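4.2 Workspace preparation and reset rules

Sites that share manipulation data often agree on the robot and the tool but leave the table to local habit. In our review of 347 episodes recorded at the Tisik and Brundititz sites, nearly all disputes over labels came down to how the workspace had been set up or reset. The Dovley protocol therefore treats the work surface as part of the test equipment and applies the same level of control to it.

Three rules apply before any episode is recorded. First, the board must be fastened to the table, and the fasteners must be checked at the start of each shift. Second, blocks are placed by hand within the limits of the board, with no block overhanging an edge. Contact between blocks is allowed – a tight cluster is a valid start state – but stacking is not. Third, the tool tip is held clear of the surface until the operator has left the marked zone and confirmed the start on the panel.

A reset is required after every 5 episodes, or at once if a block leaves the board. Blocks may not be pushed back with the tool outside a recorded episode. Each site logs its resets in the Wan sheet, and a batch of 200 episodes with missing reset entries is returned to the site without review.

Figure 3 gives a start state of the kind the rules permit, with separate blocks on the left and a close group on the right next to the rod. 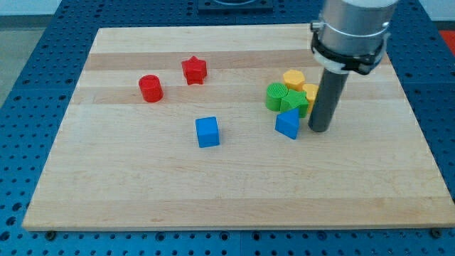 Figure 3. Board, colored blocks and rod end-effector on the perforated table.

The rules do not fix the order of colors or shapes. Sites may choose their own layouts, provided that the layout is recorded before motion begins.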